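Do you need half the stuff they tell you to buy for a messy table?

I have been reading cleaning tips for a long time and I have started to distrust most of them. Somebody has a ball of aluminum foil, somebody else has a box of baking soda, and between them they will fix your whole kitchen. I tried a batch of the popular ones on my own white worktable, which shows everything, and what follows is what I kept and what I dropped.

Foil as a scrubber. Fine on an oven rack. Fine on a grill grate if the grate is already beat up. I would not let it near a nonstick pan, a glass cooktop or a painted surface, whatever the video says. Selina Camenzind, who writes the Vurwood household column, told readers in June that a loosely balled sheet "can't scratch." I took one to the back of an old enamel lid and it scratched. Not badly, but I could feel it with a fingernail.

Foil as a table cover. This one has some sense in it. If you are mixing glue, touching up paint or doing anything with a drippy cup, a sheet of foil under the job catches the drips and goes in the trash afterward. Paper towel soaks through and newspaper leaves ink on a white top. Fold up the edges, or the drips run straight off the side. You don't need the heavy-duty roll. I used the cheap one for two months and tore it once.

Paper cups for small jobs. I like them for measuring out vinegar or holding a little paint, with two cautions. Hot grease is a bad idea, because the lining can soften. And don't leave paint thinner in one, ever. Use a glass jar with a lid. A cup with anything in it also wants a flat spot to stand on, so if your foil has been scrunched up a few times, smooth it out or get a new piece.

Trays. I was ready to be rude about trays. The Bekham people sell a set with a "zoning system" that comes down to putting things in different trays, and you can do that with whatever is in the cupboard. But the idea works. One tray for tools, one for rags and parts, and when dinner needs the table you lift both off and you are done. Get a raised rim, and get a color you can see small screws against. Mine cost 2 dollars at a yard sale and it holds everything the Bekham one does.

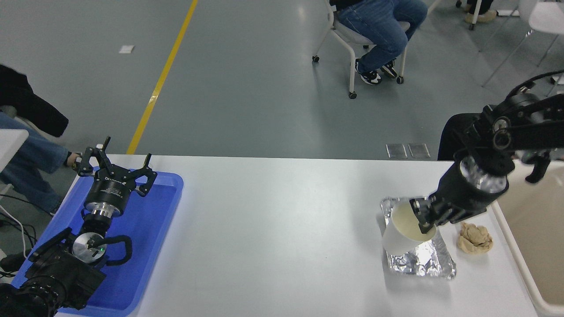

Rags. Stop balling them up and leaving them on the table. A bunched damp cloth dries slowly and starts to smell, and then you wipe the table with the smell. Shake it out and hang it over a rail. And if it has linseed oil or wood stain on it, this stops being a housekeeping matter - those can heat up by themselves and start a fire. Spread them flat outdoors until they are stiff.

White tops in general. Dish soap and warm water, then a dry cloth. I bought the Arever surface spray on the strength of 284 glowing reviews and could not tell its half of the table from the soap half. Neither could my sister. For marker or a dried-on ring I use rubbing alcohol on a cotton pad, after testing a corner first, and I leave it at that. Melamine sponges do take off marks, but they are a fine abrasive and a glossy top goes dull if you keep at it.

Cords. Keep them off the floor where people walk and away from the wet end of the table. The Pongsiri cord clips fell off after roughly 40 days. A strip of hook-and-loop tape is still holding.

I have not tested the lemon-and-salt trick on cutting boards yet. Several readers swear by it. I have a lemon and an ugly board, so we'll see.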